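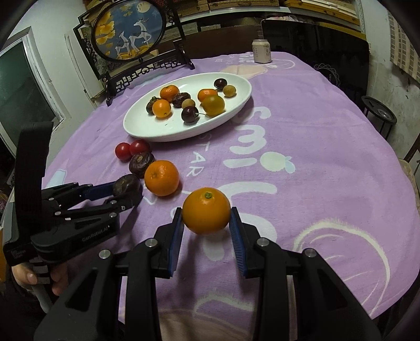 The Trenholm large oval in white, loaded with citrus, on the lavender-purple cloth

Shop > Table > Platters > Trenholm Large Oval

2,046 shares | 9 comments

Trenholm Large Oval Platter, White

I'll admit I wasn't looking for another platter when I picked this one for the shop. I had a whole shelf of them already (my kitchen at home is worse, please don't ask my family), but most of those are round, and round platters eat up a table. You put one in the middle and suddenly everyone's glass is hanging over the edge. An oval runs down the table with you, and there's still room for plates on both sides. I took the first one home on a Friday night and it hasn't gone back in the cupboard yet!

It's large, and I mean that as a warning as much as a selling point. Measure your shelf before you order. Mine wouldn't fit in the cabinet over the stove until I turned it on the diagonal, and I've since given up and just leave it out with fruit on it. It works nicely as an everyday fruit dish, because you can spread things out in a loose layer and see what you've got. In a deep bowl the mandarins at the bottom always get forgotten until one of them goes soft and takes its neighbors along with it.

And white is the color to get for fruit, if you ask me. We do get asked about patterns, and I like a pattern fine under a cake, but put oranges on plain white and they look like somebody turned the lights up. Dark fruit does well too. I like a couple of mangosteens in among the citrus, that deep brown next to all the orange, and then a cherry or two wherever there's a gap. Longans are good for filling in the small spaces, and they're such a soft tan that they don't fight with anything. If you can't find longans where you live, a few small nuts in the shell will do the same job.

A word on the cloth, as I know I'll get emails. The Prelthorpe tablecloth in lavender is sold separately and has its own page. I was nervous about purple with orange (it sounded like a soccer uniform to me) and now I wouldn't put this platter on anything else. Cherry tomatoes look wonderful against it as well, really shiny and red. If purple isn't you, a plain gray or a washed-out green is the next best thing. I'd skip cream, the white platter just sort of fades into it.

What I use mine for, apart from fruit: roast chicken with the potatoes tucked around it, a big pile of corn in August, sandwiches when there's a crowd. It isn't deep, so anything with a lot of gravy is asking for trouble. Carry it with both hands. I know that sounds silly until you're halfway to the table with a bird on one end of it and nothing on the other.

Care is easy. It goes in the dishwasher if your bottom rack is tall enough, and mine is, just barely, with the platter leaned at the back. Otherwise hot water and a soft sponge. Citrus juice wipes right off, and so far cherry juice has too, although I've never left it overnight to find out. Please don't put it in the oven or on a burner. You can stack it under lighter things, but slip a dish towel in between so the foot of the next piece doesn't scuff the surface.

Shipping takes up to 9 working days. We send it in the heavy Skornus box with padding on all sides, and the box is enormous, so don't panic when you see it on the porch. Keep hold of it for a while in case you want to send the platter back. You've got 6 weeks to change your mind, and I'd much sooner have it returned than have it sit in your garage making you feel guilty.

We do run low on the white - it's the one people come back for as a wedding present - and when it's gone the next batch can take a good while to reach us. You can put your email in at the checkout and I'll write to you myself once they're on the shelf again. The medium oval is still on its way, and I'll put up a page for it as soon as I've had one home to try out with a chicken.

Page updated 2021-01-26

Share this | 9 comments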